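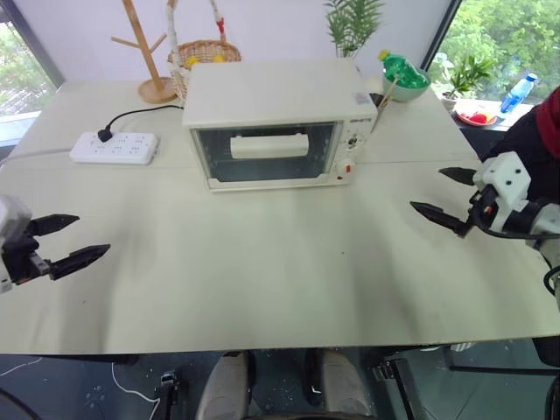
Toaster oven and power strip on the big table.

2026-08-06

Tribute tags, second batch

Back on the memorial tags for the Rellside veterans' fund. The order stands at 300 tags, one for each family on the mailing, plus spares. By the end of yesterday 161 were stamped and filed. The rest are cut but not stamped.

Stamping: the letter set is wearing on the R and the S. Both come out shallow on the left side unless I tilt the punch a little. I redid four tags where the S in the surname looked like a 5. The rejects are in the tin under the bench, to be melted or used for practice. Please don't throw them out, the aluminum can still be used for testing ink.

Spacing: the jig from July is fine for names up to eleven letters. For longer ones I've been starting two notches to the left and dropping to the small letters for the rank line. Grímsdóttir is the longest so far and fits with the small letters on both lines. We don't have accented punches. I did the accents with the center punch and the tip of a flat scriber, going lightly, and it reads well enough at arm's length. I'd still like the family to see a proof before we call it done. Proof is in an envelope with the name on it, top tray.

Ink: tried the Hamimel black again and compared it with the enamel we had left over. Hamimel goes into the letters more easily and wipes off clean, but it stays tacky overnight if it's put on thick. Thin coat, wait an hour, second thin coat. Enamel is harder once cured and I'd use it for anything that will be outdoors. The tags going on the memorial fence should get enamel, the ones for the boxes can have Hamimel.

Cord: 100 meters came in from Ilau, dark green as ordered. It frays when cut with scissors. Cutting on the hot knife seals it, though the ends go a bit stiff and need a pinch while warm – use pliers. At the length we settled on for the neck loops there won't be enough for the whole order, so another roll is needed. I have not ordered it yet.

Money: the fund has put aside 700 for materials, boxes included. We're inside that, but a new letter set would eat most of what's left. Will ask whether single letters can be bought before going for the full set.

Unit names: two forms have the unit crossed out and rewritten in different handwriting. Left both tags blank on that line until the family confirms. The forms are clipped to the front of the folder.

Next: stamp the remaining short names first, then the long ones in one go with the jig moved over. Order cord. File down the corners on the fence tags, they are sharper than the others.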